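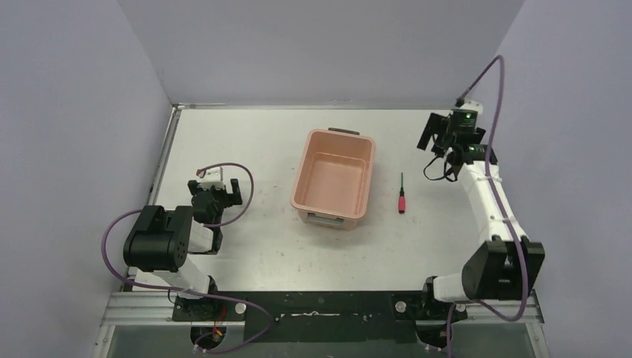 Pandier 4 teaches two-armed robots to ask which hand is nearer

January 2026 - for immediate release

PLERNITZ - Huenchumán, the software firm, today releases Pandier 4, a new version of its planning software for benches with two robot arms. It puts screwdrivers in tubs. It does other things as well, but the screwdriver and the tub have taken up a good deal of the company's attention over the past year, and it seems only fair to mention them first.

Earlier versions of Pandier planned for each arm separately and then checked whether the two plans would meet in the middle. They often did. The usual cure was to make one arm wait, so customers who had paid for two arms spent much of the day watching one of them.

Pandier 4 plans both arms together. Given a tool lying between a tub and the right-hand gripper, it works out which arm has the easier reach, which way round the handle should be held, and where the other arm ought to be in the meantime. The second arm may steady the tub, or simply keep out of the way - a skill the developers describe as harder to write than it sounds.

Cables now count too. The planner keeps a rough model of the loops that run from gripper to base and turns down any movement that would pull one tight or drape it over the work. Users of Pandier 3 asked for this repeatedly, and in some cases at length.

On the company's own test bench in Plernitz, the new planner was given 3000 pick-and-place tasks using hand tools and plastic tubs. Planning time fell by up to 67 per cent against the previous version. The largest savings came when the tool lay close to the middle of the table, where Pandier 3 was inclined to dither. Long thin objects lying right against a wall remain difficult, and the release notes say so on the first page.

The perception module, Zostari, has been rebuilt alongside the planner. It is better at telling a handle from a shaft and less easily distracted by scuffs and specks on the table, which its predecessor sometimes reported as very small screws. When Zostari is unsure it now says so and asks for a second look before anything moves.

Existing job files will open in Pandier 4 without changes. Anyone who added pauses by hand to stop the arms meeting may want to take them out again. There is a menu item for this, called Remove Apologies, and the name survived two reviews.

Pandier 4 is free to current licence holders from today. Zostari can be bought separately from February, when Huenchumán will also hold open bench days at its Plernitz office. Visitors are welcome to bring their own tubs.

Press and bench day enquiries: Huenchumán press desk, Plernitz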